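Come help us figure out why our robots drop things (paid, short-term, October start)

Hi, I'm Naheed Jafri, and I run the table-clearing project at Oltbridge. We teach a pair of robot arms to deal with what's left after a meal – scraps in one place, trash in another, dishes in the rack. I'm looking for 4 people to join us as fault reviewers, and I'd love it if at least one of you has never touched a robot before.

So, what happened? In September we logged 460 clearing runs, and in 37 of them a gripper opened when it shouldn't have. Mostly that meant a bowl landing back on the tray with a clunk. One time it was a mug, let go from much too high, and a piece of the handle ended up on the floor near Khurram Afridi's foot. He was fine (he was wearing the boots we nag everyone about), but we stopped everything that afternoon and we haven't gone back to full speed.

We've swapped a cable, reloaded the old software and argued a lot at lunch. Hammad Gilani thinks it's a loose connector near the wrist. I think it's timing between the two arms. We could both be wrong!

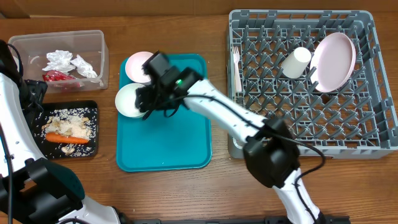 Your part would be split between two jobs. Mornings, you'd run the arms at quarter speed through meal cleanups, standing behind the yellow line with the stop button in your hand. Afternoons, you'd sit with a coffee and go through the old recordings – all 676 clips, shared out between you – and write down what the gripper was doing just before each drop. Plain words are great. "It wiggled, then let go" is more use to me than a number I can't trace.

You'd be a good fit if you're patient, you notice small stuff, and you're happy to hit stop without asking anyone first. I mean that last one. One of the things our review of the mug business turned up was that two people saw the gripper twitch and each waited for the other to say something. A background in repair work, kitchens, nursing or lab work would be lovely, but it's no dealbreaker if you don't have it.

A few practical things. You need to be 18 or older and able to stand for an hour at a stretch. Closed shoes are a must, we supply the safety glasses, and long hair gets tied back. Yes, you'll handle leftover food, so tell us about any allergies. The work runs four weeks, 9 a.m. to 3 p.m., with lunch paid for. You'll get a full day of safety training, also paid, before you go near the arms.

To apply, send a few lines to Kulsoom Paracha at the Oltbridge front office and tell her about a time you caught something going wrong. No résumé needed. She'll call you back to set up a visit, and you can watch a slow run and ask Khurram anything you like about the mug.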